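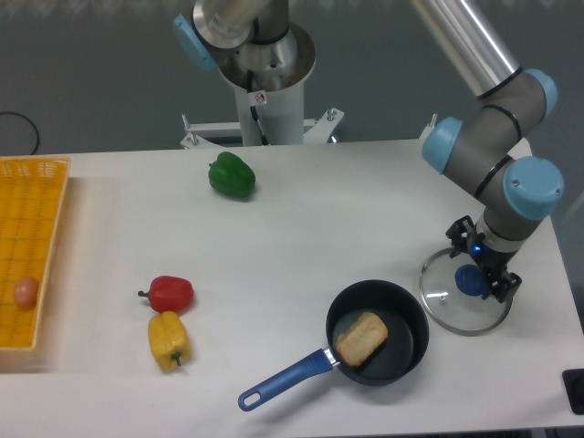
Narkell 編集部 調理機器班

蓋の熱収支 家庭用鍋における蒸気、結露、蒸気孔の扱い

鍋の性能を論じる記事の多くは、底面の厚さと材質に紙幅を割く。蓋は付属品として扱われ、仕様表でも材質の一語で済まされることが多い。しかし煮る、蒸す、蒸し焼きにするという工程では、鍋から出ていく熱のかなりの部分が上面を通る。本稿では家庭用の蓋を対象に、熱と水分の移動、材質による違い、蒸気孔と縁の構造、取り扱い上の注意を整理する。

上面から失われる熱

湯を沸かしている鍋の上面では、放射、対流、蒸発の三つが同時に進む。沸点に近い温度域で支配的になるのは蒸発である。水が気化する際に奪う潜熱は、同じ質量の水を室温から沸点まで温めるのに要する熱の数倍に達する。蓋のない鍋が沸騰直前で足踏みするように見えるのは、火力の一部が蒸発に回るためである。

蓋をすると、発生した蒸気の一部は蓋の内面で凝縮し、潜熱を蓋に渡して水滴に戻る。蓋が受け取った熱は外面から室内の空気へ逃げるが、その速さは開放水面からの蒸発に比べて小さい。したがって蓋は熱の流出を止める部品というより、流出経路を蒸発から外面放熱へ切り替える部品と見るほうが実態に近い。

この切り替えの効果は、火力が小さいほど相対的に大きい。出力 2000 W の電気こんろで少量の水を沸かす場合、蓋の有無による所要時間の差は目立ちにくい。弱火で長く煮る場合には、差は消費電力と残る水の量の両方に表れる。

煮汁の減り方を測る

レシピの水分量は、蓋の条件が決まらなければ意味を持たない。同じ鍋でも、蓋を密着させた場合、ずらした場合、外した場合で仕上がりの濃度は変わる。編集部では次の手順を標準としている。

鍋に水 400 mL を入れ、鍋ごと秤に載せて質量を記録する。沸騰を確認した時点で火力を固定し、6 分間加熱する。火を止め、蓋の内面の水滴を鍋に戻してから再び秤量する。減少分を加熱時間で割れば、その火力と蓋の組み合わせにおける蒸発速度が得られる。

注意点は水滴の扱いである。蓋を傾けて外すと、凝縮水がこんろ側に落ち、減少分に含まれてしまう。水平のまま持ち上げ、鍋の真上で傾けること。蓋に残る水膜まで拾う必要はないが、扱い方は毎回そろえる。室温と換気扇の設定も記録しておく。換気扇を強くすると蓋の外面からの放熱が増え、内面の凝縮量も変化する。

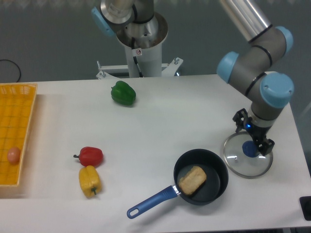
透明なガラス蓋と濃紺のつまみ

ガラスと金属

ガラス蓋の利点は、開けずに中を確認できることに尽きる。蓋を開ければ上部の蒸気は入れ替わり、鍋の中の温度分布は一度崩れる。蒸し料理ではこの影響が大きく、確認のたびに開ける調理者ほどガラス蓋の恩恵を受ける。

一方で、内面が曇れば視認性は落ちる。曇りは微小な水滴による光の散乱であり、水滴が合体して流れ始めると視界は回復する。加熱初期に見えにくく、沸騰後に見えやすくなるのはこのためである。内面に油膜があると水は膜状に広がらず粒のまま残り、曇りが長引く。洗剤で油を落とした蓋とそうでない蓋では、同じ製品でも見え方が違う。

ガラスの熱伝導率はアルミニウムやステンレス鋼より低い。ただし家庭用の厚さでは、蓋を通る熱の抵抗の大半は板そのものより外面側の空気の境界層にある。材質による放熱の差は、熱伝導率の差から想像されるほど大きくならない。むしろ差が出るのは質量である。重い蓋は温まるまでに熱を要し、短時間の調理では不利に働く。長時間の煮込みではこの初期の負担は埋もれ、蓋の重さは密着性の面で有利に働く。

樹脂製のつまみを備えた蓋では、使用温度の上限はガラスではなくつまみ側で決まることがある。Brirnier の家庭用シリーズを例に取ると、蓋はこんろ上での使用を前提とし、200℃に設定したオーブンへの投入は取扱説明書で除外されている。鍋本体がオーブン対応であっても、蓋が同じ条件を満たすとは限らない。仕様は本体と蓋で別々に確認する。

蒸気孔と縁

蒸気孔の役割は内圧の上昇を避けることにある。孔がなければ、蓋は蒸気の圧力で断続的に持ち上がり、そのたびに縁から煮汁を噴く。孔の径が大きすぎれば蒸発量が増え、小さすぎれば煮汁の泡で塞がる。でんぷんやたんぱく質を多く含む煮汁では泡が壊れにくく、孔の径だけで吹きこぼれを防ぐことはできない。火力を下げるか、蓋をずらすのが確実である。

縁の形状は大きく二つに分かれる。鍋の縁の上に載るものと、内側に落とし込むものである。後者では凝縮水が鍋の内側に戻りやすい。前者では接触面に水が溜まり、薄い水の層が隙間を塞ぐ。この水封は軽い蓋でも働くが、蒸気の噴出が強いと破れる。接触面に焦げや変形があれば水封は局所的に途切れ、いつも同じ位置から蒸気が漏れる。漏れる位置が固定している鍋は、まず縁の清掃を試すとよい。

食材による使い分け

ピーマンやパプリカのように水分の多い野菜は、蓋の有無で仕上がりが明確に分かれる。蓋をして加熱すれば自身の水分で蒸され、果肉は均一に軟化する。外して加熱すれば表面が乾き、焼き色がつく。両方を求めるなら、先に蓋をして内部に火を通し、後半で外して水分を飛ばす。順序を逆にすると、せっかくの焼き面が蒸気で湿る。緑色のピーマンは加熱を続けると酸と熱で葉緑素が変質し、褐色を帯びる。色を残す場合は蓋をする時間を短くする。

目玉焼きでは、蓋は上面を加熱する手段になる。凝縮する蒸気が卵の表面に熱を渡し、黄身を覆う薄い白身の層が白く固まる。黄身の色を見せたい場合は蓋を使わず、弱火で白身を下から固める。差し水をするなら小さじ一杯程度で足りる。多いと白身の縁が水に浸かり、食感が損なわれる。

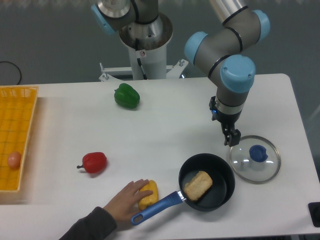 台に置いたガラス蓋

取り扱いと保管

強化ガラスは表面に圧縮応力を持たせることで強度を得ている。表面の傷がこの層を越えて深くなると、衝撃のない場面でも割れることがある。研磨剤入りの洗浄材を避け、加熱直後の蓋を濡れた台や流しに置かないこと。縁に金属の輪がある製品では、輪とガラスの間に水分と塩分が残りやすい。洗浄後は立てて乾かす。

つまみのねじは、加熱と冷却を繰り返すうちに緩む。Hitville の料理教室で使われている蓋を点検した際にも、がたつきの原因は部品の摩耗よりねじの緩みが多かった。締めすぎは孔の周囲に応力を集めるため、座金が動かなくなったところで止める。座金が硬化していれば、締め直さずに交換する。

収納では、蓋を裏返して鍋に重ねる方法が場所を取らない。ただしガラス面に別の鍋の底が直接触れる積み方は傷の原因になるため、間に布を一枚挟む。蓋だけを立てて収める場合は、縁の一点に荷重が集中しない幅広の受けを選ぶ。

買い替えの際は、鍋の呼び径と蓋の適合径が一致しているかを実測で確かめる。呼び径は内径を指す場合が多いが、測る位置が縁の上端か段の内側かで値が異なる。手持ちの鍋を測り、蓋の落とし込み部の外径と比較しておけば、届いてから載らないという事態は避けられる。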